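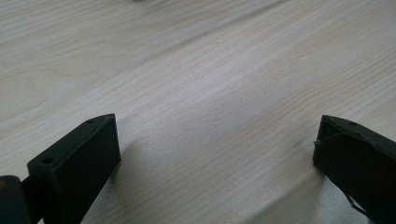

The light wood tabletop at Grirkell.

Miroslava Demchenko has asked everyone to wipe the table after lunch and take their own tumblers home. Cups left past 5 go on the shelf by the door.
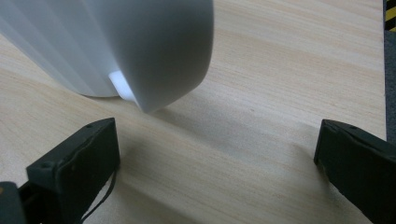 The shelf has room for 13 cups and will be cleared in December. Lids should be washed separately from the cup.
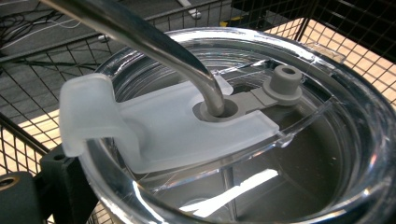 Pull the straw out first and rinse the slider under the tap. Spare straw brushes are in the drawer at Prular.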